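Cups That Wait on the Table

A conversation with Vlasta Dumitrescu about tea, paper cups and one old pine table

When I came to the Misotura community room, Vlasta Dumitrescu was washing a teapot that was too big for the sink. She asked me to hold the lid. So I held the lid, and the interview began before I had my notebook open.

Vlasta has run the drinks table at Misotura for a long time. People come for the language evenings, for the repair afternoons, and sometimes only for sitting. They all drink something. "I know many of them first by what they drink," she told me. "The name comes later. Bheki was 'black tea, two sugars' for me the whole of July, and then I learned he is Bheki Shabalala and that he fixes radios."

I wanted to talk with her about cups, and she found this a strange wish. "Ask me about the people," she said. But after a minute she was talking about cups.

The room began with 24 porcelain cups, a gift from the Shehu bakery when it changed its own. They were heavy and had a thin green line under the rim. Vlasta liked them very much. "It is a different feeling when you put down a porcelain cup. You hear it. People sit longer." Most of them are broken now. The rest she keeps in the high cupboard, and she takes them out for birthdays.

After this came the mixed time, as she calls it. Somebody brings a sleeve of paper cups left from a wedding, another one brings plastic cups from a picnic, and nothing has the same pattern. At first it disturbed her. She even wrote to Stikeck, a supplier of the town, and they offered her 2000 plain cups at a good price. She did not take them. I asked why.

"Where do I put 2000 cups? Under my bed?" She laughed for some time about this. Then she became more serious. "And also, when all cups are the same, everybody loses his cup. You put it down, you talk, you turn back, and which one is yours? So you take a new one. With the mixed cups you remember. I had the checkered one. I had the blue one." 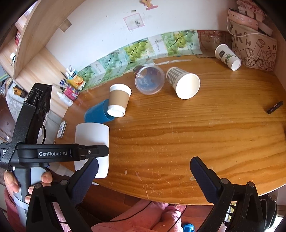
Plastic and paper cups on the pine table, with a marker near the edge.

The marker is part of her system. Who cannot remember a pattern can write a name on the cup. Not all people do it. Borislav Hodžić draws a fish in place of his name, and now his daughter draws a smaller fish. Kalliopi Sfakianakis writes her full family name, and for this she must turn the cup almost the whole way around.

I asked Vlasta if the light paper cups fall over often. She looked at me as if I asked whether rain is wet. "An empty paper cup has no weight. You open the window, it lies down. You move your sleeve, it lies down. I don't run after them anymore." A full cup is another matter, and for full cups she has a cloth on a nail, always the same nail.

We spoke then about the table itself. It is pine, with a strong orange color, and the front edge is rounded. Vlasta bought it from a man who was closing his workshop, and she paid 41 for it, with the delivery. The scratches do not trouble her. Bujar Papadopoulos once offered to sand the top and give it new varnish, and he came already with the paper and the machine in his car. She sent him home. "He was a little offended. But if the table is too nice, people are afraid to put a cup on it. Then they ask for coasters. I don't want to be a woman with coasters."

She does worry about the waste, and she did not hide this from me. The paper cups cannot be washed. The plastic ones she washes until they become cloudy. Last year she asked everybody to bring a mug from home, and for some weeks it went well. Then the mugs stayed in the sink, and she was washing also the mugs. She wants to try it again with hooks on the wall and a name over each hook. Tatier, the hardware shop on the corner, has promised her the hooks. She has not seen them yet.

Before I left I asked which cup is hers. She dried her hands and opened the high cupboard, and brought down one of the porcelain cups with the green line. It has a chip beside the handle. "I drink from the other side," she said, and poured me tea in a paper one.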